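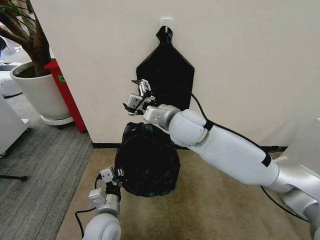

Limit order filled at a worse price than I set??

2 min read · 1323 views

posted by wanlow_dip

Ok so I had a stop limit on Tristari, stop at 41.20, limit at 41.00. Went to get lunch, came back, stock is at 38 and change and I still own all of it. Then I got annoyed, put in a plain sell, and it went at 38.15. The Wanlow app shows both orders on one line as "completed" so for a while I thought the limit one had filled at 38.15, which can't be right?

Total came to 3015 after the fee. Was expecting a good bit more. Is this something I can dispute or did I set it up wrong. Account is a regular cash account, no margin, nothing fancy. Stock dropped on earnings guidance if that matters, right after 11 am.

2 answers · 6 shares

puroseo_hold

You set it up wrong, sorry. Stop limit is two steps. Price touches 41.20, your order wakes up and turns into a limit sell at 41.00. Limit means 41.00 or better. If the stock gaps right past that, say 41.30 to 40.10 in one jump, there's no buyer at 41 and your order just sits there. Did its job as written.

What you wanted was probably a plain stop order (some apps call it stop market). That one sells at whatever is there once triggered. You would have gotten out, maybe at 40, maybe 39.80, no promises on price. So it's a trade off, certain price or certain exit, pick one.

As for the "completed" thing, open the order detail, not the activity list. Wanlow lumps a canceled order and its replacment together. You should see the first one as canceled, zero shares, and the second as market, filled. If it really says the LIMIT order filled under 41 then yes, write to support and attach the trade confirmation. But I doubt it.

Also check if your stop was day only or good till canceled. Mine defaulted to day and I had no protection for a week before I noticed.

Ait Brahim

Never use stops on earnings days. I sold half my Tristari the afternoon before and slept fine. Guidance was always going to be bad, look at the inventory numbers. It will be back over 41 by October anyway so you should of just held.

Comments (3)

wanlow_dip: checked the detail page, first one says canceled, 0 filled. ok. my mistake then. switching to plain stops

gapfill22: "back over 41 by October" lol based on what

puroseo_hold: @wanlow_dip set them wider than you think on that one, it swings a lot before noon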